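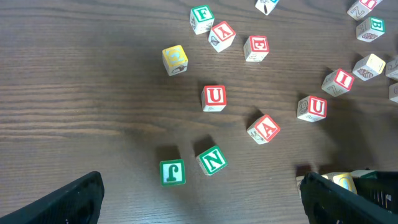
Anagrams are my weak spot too, so your message cheered me up no end. I've been doing cryptics since I was at school and I still go blank when the letters run to more than eight or nine. Writing them in a circle, which everybody recommends, has never done a thing for me (I just read round the circle, and then round it again the other way). What does work is having something I can push about with a finger. Old alphabet blocks are lovely for it, wooden ones with the coloured faces, and the trick is to leave them exactly as they land. If the Y is upside down and the G and E are lying on their sides you can't read along the row, and your brain stops insisting that the word it has already thought of is the right one. Scrabble tiles do the same job and take up less of the table, but I find them a bit fiddly and they go down the back of the sofa.

Anyway, to your questions, in no sort of order.

> Hello all, I joined the Fastdale list in the spring and have been
> lurking. I can manage the first half of most of the Osov weekly
> puzzles but the long anagrams finish me off. Do people use pencil and
> paper, or is there a better way?

Pencil and paper is fine, but get the crossing letters in first! I know that sounds obvious. I used to sit there wrestling with a long anagram at 1 across as though I wasn't allowed to move on until I'd cracked it, and you really are allowed to move on. Go and get two or three of the short downs and then come back. Once you know the fourth letter is an H you've thrown out most of the rubbish.

The other thing is endings. Look for ING, TION, ABLE, NESS, and put those letters to one side. It goes wrong every so often, and I once lost a whole evening to an ING that was really the middle of something else, but most of the time it shortens the job nicely.

> Also, how do you spot that it IS an anagram? Sometimes the explanation
> says a word was the signal and I'd never have guessed it in a million
> years. Is there a list?

There are lists, yes. The back of the Jostach beginners' book has 200 of them, and I've seen one online with 900, which I wouldn't wish on anyone. I wouldn't try to learn them. Anything that hints at mess, movement, drink, damage, cooking or madness could be doing it, and so could plenty of quite mild words like "new" or "out" or "possibly". I find it quicker to count letters. If the answer has nine letters and there's a nine-letter word sitting in the clue looking a bit out of place, be suspicious. "Carthorse ruined players (9)" is the one everyone gets shown, and you get ORCHESTRA. It's ancient, but it shows you the parts.

Do watch for the ones with more than one answer. GENERAL, ENLARGE and GLEANER are all the same seven letters, and I have inked in the wrong one with great confidence more than once. The definition is at one end of the clue or the other, so read both ends again before you commit. And don't ink anything.

> Last one. Is it cheating to use an anagram solver? My other half says
> it is. (Sent 28/05/2020, so I'll expect replies after the prize puzzle
> closes!)

Oh dear, this one comes up every August when the archive gets tidied and it always starts a row. My own view is that it's your puzzle and your cup of tea, and you can do as you please with both. I give myself 30 minutes on a clue that's bothering me and then look it up, and I do think I learn more from seeing how it was made than from glaring at it till bedtime. The one rule I keep is that I have to be able to explain the whole clue afterwards. If I can't, I leave the square empty, even when I know full well what goes in it. For prize puzzles I try to do without any help at all, mostly out of stubbornness.

If you want practice, the Bisgaard books are kinder than the Osov ones, especially volume 7, where the anagrams are long but the signals are very fair. I think it's out of print, though mine came from a charity shop and there seem to be plenty of them about. Somebody had done almost all of it in biro, so I had to put a postcard over the grids and work from the clues on their own, which I'd quite recommend as an exercise.

On a separate matter, has anyone else had trouble with 14 down in last week's? I've got the answer from the crossers and I can see where the first three letters come from, but the rest is a complete mystery to me — I'd be glad of a hint, off list if people are still working on it.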